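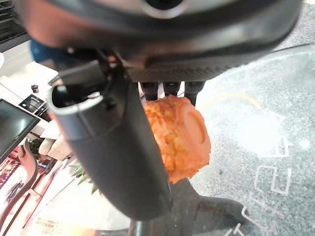
A peeled pineapple beneath the gripper, seen from the wrist camera.

The Case for Keeping the Planner in Its Place

Soft produce has become a favorite test of manipulation software, and with good reason. A peeled pineapple has no fixed shape, no reliable color boundary and no two sides that behave alike. One side may be a flat cut face and the other a rough surface full of pits. A system that handles such an object well has earned some confidence. It is the view of this column that the confidence is too often given to the wrong part of the system.

In most discussions of produce handling, the credit goes to the perception model. Vendors present their networks, their training sets and their scores. Buyers ask about accuracy and are given a percentage. Very few ask how old the estimate is by the time the arm acts on it, or what the controller does when two estimates disagree. These are questions of plain software engineering, and the answers decide whether a fruit cell is useful.

The Grunora evaluation offers a fair illustration. Over 146 trials with whole and peeled fruit, the Caron planning stack recorded 40 grasps that were stopped or repeated. The first reading of those results blamed the vision model, and a request was made for more labeled images. A second reading of the logs told a different story. In most of the stopped grasps the object pose was acceptable. It had been passed to the planner with a time stamp taken when the message was sent. The time of exposure had been thrown away. The delay reached 238 milliseconds in the worst case, and during that time the wrist, and the camera on it, had moved.

No amount of labeling would have repaired that fault. The correction was made in the message format and in the transform lookup, and it required changes to 3 modules. It was dull work, and it would not have made a good slide.

The wrist camera deserves particular attention here. It is close to the object, it moves with the hand, and it sees the fruit when a fixed camera may see only the back of the gripper. It also sees a great deal that the planner does not want. Part of the fruit is hidden behind a finger. Floor markings, screens and glare enter the view and leave it again within a single motion. A perception module that reports one pose and one score hides all of this from the software that follows. The planner is then asked to be certain on the basis of a number that was never meant to carry certainty.

We would ask developers to adopt a stricter division of duties. Perception should report what it observed, when it observed it and which portion of the object it could not see. Planning should propose a motion and state the conditions under which that motion remains valid. Control should hold the right to refuse. At present many systems permit the planner to overrule the controller through a tolerance setting, and that setting tends to grow wider as a demonstration approaches.

There is an honest objection. Strict interfaces slow down research, and teams working on learned policies may have no separate planner at all. The Ceratow group has argued that a single trained policy avoids the hand-off problem entirely. We accept that the hand-off disappears from the diagram. The delay remains, and so does the hidden side of the fruit. A learned policy should be required to log the same facts as any other controller, in a form that an outside reviewer can replay.

Purchasing bodies have some power in this matter. A tender that asks for replayable logs will receive them. The draft terms circulated by Kosgate in April already include such a clause, although it covers faults only and leaves successful grasps unrecorded. That gap should be closed before the terms are adopted. A successful grasp made on a stale estimate is a fault that has yet to be noticed, and the record of it ought to be kept for as long as the record of any failure.

Related items
Time Stamps and Trust in Shared Robot Software
Caron Release Notes: Changes to the Transform Lookup
What a Tender Should Ask About Motion Planning
Reply from Ceratow on Learned Policies
Kosgate Draft Terms: Comments Received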